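Inventory feed: advertised price missing dealer document charge on used listings

Status: Resolved
Component: Follden price export
Opened by: Lev Symonenko, Yurchenko Motors web desk
Assigned to: Svitlana Hutsuliak, Cudura dealer support

Symptom

Used vehicle pages on the Yurchenko site show the same number for "Advertised price" and "Price with dealer charges". The second number should be higher by the document processing charge, which is set to 235 in the dealer profile. New vehicle pages are correct. The nightly export finishes without an error.

Export size at time of report: 2,202 listings. Listings with the two fields equal: 1,717. All of the affected listings are used stock.

Lev Symonenko, 9:40 a.m.
Cleared the page cache and reran the export by hand. No change. The dealer profile still has the charge at 235 and the box "Apply to all stock" is checked. Stock number 606 is a good one to test with, as it has no discounts or dealer-installed options on it.

Svitlana Hutsuliak, 10:15 a.m.
Confirmed on stock number 606. The raw row in the Follden export has the charge column present but blank. The website template treats a blank as zero, so the page displays without a warning. This puts the fault upstream of the site. Please send the import log from the last run and the version line at the top of it.

Lev Symonenko, 10:50 a.m.
Log attached. Version line matches the one on your download page. We did change one thing this month: used stock now comes in through the Seltby connector. New stock still uses the direct import.
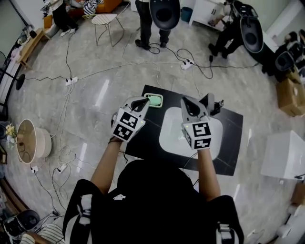

Svitlana Hutsuliak, 11:30 a.m.
The log shows the cause. Seltby sends the stock type as "U". The direct import sends "USED". The charge rule in Follden matches on the full word, finds nothing, and writes a blank. It logs this at debug level only – you would not see it in the normal summary.

Two options:

1. Add an alias in Follden so that "U" is read as "USED". Settings, Field Mapping, Stock Type, Add Alias. Takes effect on the next export.
2. Change the output format in Seltby to long names. This also changes body style and fuel type, so any saved search filters on the site would need to be rebuilt.

Option 1 is recommended. Do not enter the charge by hand on single listings. A manual value overrides the rule and will stay in place if the charge is changed later.

Lev Symonenko, 1:05 p.m.
Alias added, export rerun. Stock number 606 now shows the charge. Spot checks on other used pages are fine. One listing still shows equal prices, but it was edited by hand this morning before your note. Resetting it to "Use rule".

Separate question: the disclaimer at the bottom of each page says the advertised price excludes government fees, taxes and finance charges. Does the alias touch that text?

Svitlana Hutsuliak, 1:20 p.m.
No. The disclaimer is a static block in the site template and is not tied to stock type. If your wording needs to change, edit it under Site, Legal Text. We can't advise on what it should say for your state.

Lev Symonenko, 2:45 p.m.
The reset listing is correct after a second export. OK to close.

Resolution

Alias "U" added to Stock Type mapping. Request filed with the Follden team to raise the unmatched stock type message from debug to warning – no release date set. Dealers moving used stock to the Seltby connector should add the alias before the first export.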